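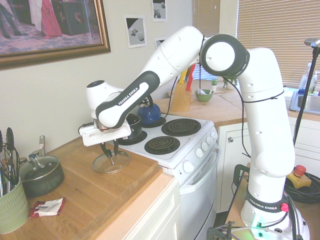

## Robot arm kitchen demo, Besville open day (September)

Review of the demo, and of the arm as far as you can judge an arm from a folding chair. Notes typed up on the train so excuse the state of them.

**Who/what:** Zilcombe, small outfit, kitchen tasks with a Franka arm. Open day at their place in Besville. Software is called Jugah. Zahira Raju ran the session, Phyllis Holroyd did the questions afterwards and was very patient with us.

**Cost:** free, but you book. 20 places per slot. I had the 11 am one.

### The setup

Proper kitchen. Was expecting a bench in a lab with a plastic apple on it. Instead there's a wooden worktop, white electric stove with coil rings, blue kettle, utensils in a green pot, knife block at the back, a big gold-framed painting on the wall. Arm is clamped to a table edge and takes up far more of the room than I'd pictured. Column goes up, big elbow, then down to the worktop. If you have a galley kitchen forget it.

Red stop button sits right by the base. Good. Zahira had us all look at it before anything moved.

### The lid job

Main event. Gripper takes a glass lid by the knob, holds it over the worktop, puts it down on the wood, picks it up again. Sounds like nothing. Small knob, two metal fingers, and see-through glass, so I can see why they picked it. Phyllis said glass gives their cameras more bother than anything else in the cupboard.

In our slot: nine tries, seven good, one dropped from very low down (no damage), one where it closed on thin air beside the knob and just stopped. Jugah log on the laptop said attempt 151 for the week by the time we'd finished. Liked that they showed us the log, misses and all.

Speed. Slow. Stirville, the last lot I went to see, had theirs whipping about and it looked great and I didn't beleive a second of it. Zilcombe run theirs at a crawl and told us so. 81 seconds for the longest lid go, by my phone. My gran would have had the potatoes on.

### Good

- Real clutter left out. There was a crumpled red and white packet lying on the worktop in front of the saucepan and the arm worked next to it quite happily
- Quiet. Could hear Zahira without her raising her voice
- Straight answers. Asked if it could cook a meal, got "no"
- Got to press the stop button ourselves. It stops!

### Less good

- Seats too far back on the left, elbow of the arm blocks your view of half of what it's doing. Sit right if you can
- No heat. Stove stayed off the whole time, so no idea how it copes with steam on the glass. Asked. "Next year" was the answer
- Cables run down the outside of the arm. Probably fine, but I kept watching the loop by the elbow and waiting for it to catch on somthing. It didn't
- Handout was one page and mostly logo
- Parking, see below

### Questions I scribbled down

Does it know the lid belongs to a pan? Sort of. Has to be told which pan at the start.

How many lid pickups to train it? Over 600, done by hand-guiding the arm, mostly by Phyllis. She says her shoulder knows about it.

Can you buy Jugah? Not yet. They want two more kitchens to try it in first, and there was a sign-up sheet. I put my name down, then remembered what my kitchen looks like.

### Verdict

Four out of five. Loses one for the seating and the no-heat thing. As a show it's a bit flat, as a look at where this stuff has got to it's the best I've been to. Take kids over ten maybe, younger ones were off to the biscuits by the fourth lid.

Parking: five spaces, all gone by half ten. Use the station one and walk up, it's quicker. Next open day is in spring, Zahira is doing the bookings again.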